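Urlow library to stay shut until March, council says

Urlow's only public library will stay closed for another stretch while crews finish replacing the roof over the reading room, the district said this morning. New target is March. It was supposed to reopen before the holidays.

Water got in over the children's section during the spring storms and the damage went further than first thought. Insulation soaked, two ceiling joists gone soft, wiring needs redoing on the north side. Contractor Dandov Roofing has the outside mostly done. Inside is the slow part.

In the meantime the temporary branch in the old Siker building on the main street keeps going. Hours have been streched to 5 p.m. on weekdays and there's now a returns slot by the side door, so no more leaving bags on the step please.

The temporary branch holds 3000 items, picked mostly from what people were borrowing before the closure. Large print, picture books, crime, a decent shelf of cookbooks. Everything else is boxed up in storage at Dandov's yard and can't be requested for now. Holds placed before the closure are still in the system and will be filled in order once the boxes come back. 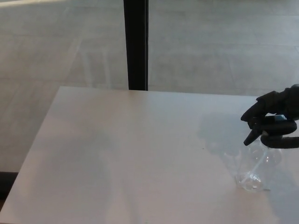 Late fees are off for everyone until the main building reopens. Anything borrowed before the closure can come back whenever, no questions. The library says 523 items are still out from that time, and it would quite like the jigsaws back.

Programs are a mixed bag. Toddler story time is on at the community hall, mornings, same as before. Homework club has moved to the high school and is capped at 30 kids, with a wait list. The Vietnamese conversation group is meeting in the back room at Bạch, the bakery beside the post office, and newcomers are welcome. Tax help is cancelled this year. The seed swap is still undecided, the district is looking for a spot with parking.

Some residents have asked whether the longer closure means a bigger bill. The district says insurance is covering the roof and the joists but not the new carpet or the repainting, which were added in the fall. A final figure will go to council once the wiring quote is in. No change to property taxes is planned, acording to the notice.

The book van is still making its regular stops out past the grain elevator and will add one at the curling rink through the winter. Printing and photocopying at the temporary branch, black and white only. The colour printer was under the leak.

Updates will be posted on the library door and on the district website.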